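Print | E-mail

Gramora Laundry: your questions, my answers

By Demetrio Goicoechea
Friday, October 7, 2022

We use cookies to remember your settings and see which pages get read. By staying on the site you're agreeing to that. Manage cookies | OK

G'day, and thanks for all the messages! I've been setting up the Gramora Laundry package for people since July, and the same questions keep landing in my inbox, so I've put them on one page. If you're new: Gramora Laundry is an add-on for the Bundgaard humanoid that teaches it to load a front loader out of a hand-held or floor-standing basket. I run Huvmont, which does the home visits, the training sessions and the swearing at cables. I get paid if you book me, so read the rest with that in mind.

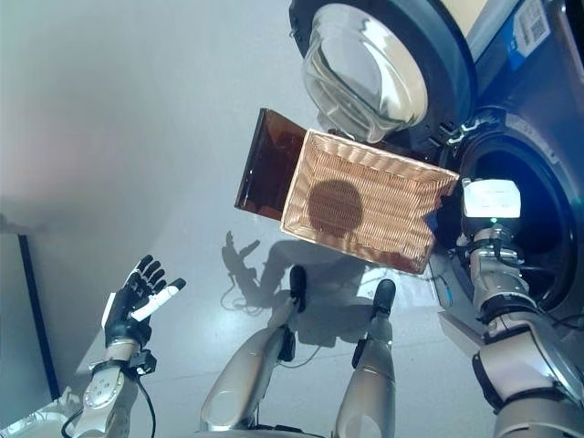 Reading time: 5 minutes

What do I get for my money?

The full package is $3,773 and that covers the laundry software, one home visit from me, and 12 months of updates. The robot itself is separate (sorry, I know, people do ask). If you've already got a Bundgaard with the five-fingered hands you're most of the way there. If yours has the old pinchers, ring me before you order anything, we'll need to have a chat about an upgrade.

Will it work with my washing machine?

If it's a front loader with a round door that swings wide open, very probably. I need to get the door right back and out of the way of the arm, so a machine jammed in beside a wall or a cupboard can be a pain. Top loaders are a no for now. I've tried one at my sister's place and the robot kept wanting to put its whole forearm in, and I wasn't game to let it.

Door on the left, door on the right, doesn't matter much. We teach it your machine on the day.

Do I need a special basket?

You don't, but shape makes a big difference! I like a rectangular woven one with a proper rim. The fingers have an edge to hold on to and the sides don't fold up when it grips. Soft collapsible hampers are the worst, they sag and the clothes slide into one corner. Round ones are all right if they've got handles.

How does the training work?

You (or I) do the job with the robot's arms from the headset, and it records what the head camera sees along with every movement. Then you do it again, and again. The viewing app is called Mestum and you can play sessions back on a tablet afterwards, which I'd really recommend – you pick up your own bad habits very quickly. I hold the basket too low, for one.

For a basic "basket to drum" routine I ask for 32 good recordings. You can get by with fewer if you always wash the same sort of thing, but mix it up: big items, small items, things bunched together, dark stuff on dark stuff. Socks deserve a session of their own. They're long and floppy and half the time there's another garment lying across them, and the hand has to go right into the mouth of the drum before it lets go or you'll have a toe hanging out over the seal.
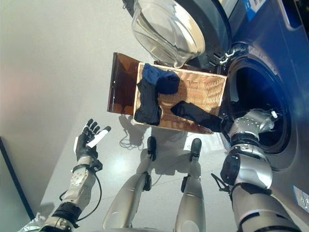 How long does the home visit take?

Allow a full morning. Setting up and calibrating the arms takes me nearly 40 minutes, and the rest of the time goes on recording and teaching you how to drive it.

Can it sort colours?

Sort of, and I'm going to be careful here. The software has a sorting mode, but in my own testing it's shaky between navy and black, and I wouldn't trust it with a red jumper and your good whites. I sort mine first and let the robot do the loading. Gramora say a better colour mode is on its way. When I've tried it I'll write it up.

What about the cables?

This one comes up at every visit. The arms on the Bundgaard have thin black cables on the outside and they do dangle a bit, especially round the wrists. Before each session I check they're clear of the hinge and the door catch. Velcro ties help (don't pull them tight, the wrist needs to turn). If one does snag, stop the session, free it by hand, throw that recording out and start over. Don't try to be clever and wiggle the arm loose from the headset. I've done that, and bought the replacement lead. 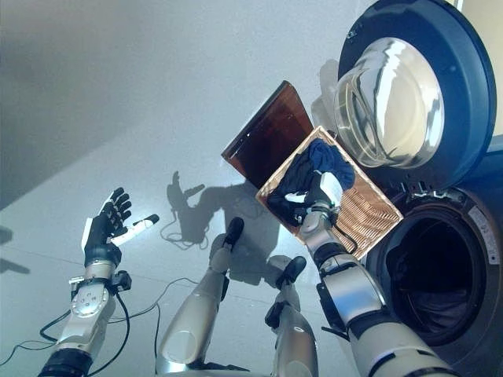

Right hand on the basket, washer door wide open.

Why does it keep its left hand up in the air?

I park it there on purpose! When one arm's doing the work I like the spare one raised and open where the head camera can see it, so I always know where it is. If you leave it hanging down low it tends to drift into things. You can change the resting pose in the settings, under Arms.

Is my floor going to be a problem?

Shiny floors are fine to work on as far as grip goes. What you might see is the robot getting a bit distracted by its own shadow or by reflections, mainly if there's one strong light behind it. Two softer lights fixed it in my laundry. Mats and rugs I'd roll up and put somewhere else for the session.

Can it measure the powder and press start?

It'll press start if your machine has a real button. Touch panels are hit and miss. Powder I do myself, and liquid I wouldn't even attempt.

Is it safe with kids and pets in the house?

Keep them out of the room while it's running, full stop. There's a stop button on the headset and another on the robot's back, and I'll make you practise with both before I leave. My dog is very keen on the basket, so the laundry door stays shut.

Would I buy it if I didn't sell it?

Depends what you want. If you just want clean undies, a person is miles quicker and costs a lot less. If you've got a robot already, or you're teaching a class, or you like tinkering as much as I do, I reckon it's terrific fun and you learn heaps about how fiddly "simple" jobs are.

How do I book?

Use the form on the Huvmont contact page and tell me your washer model, which way the door opens and which hands your robot has. A quick photo of the laundry is handy too. I do visits on weekdays and I'll write back with the next free morning.

Print | E-mail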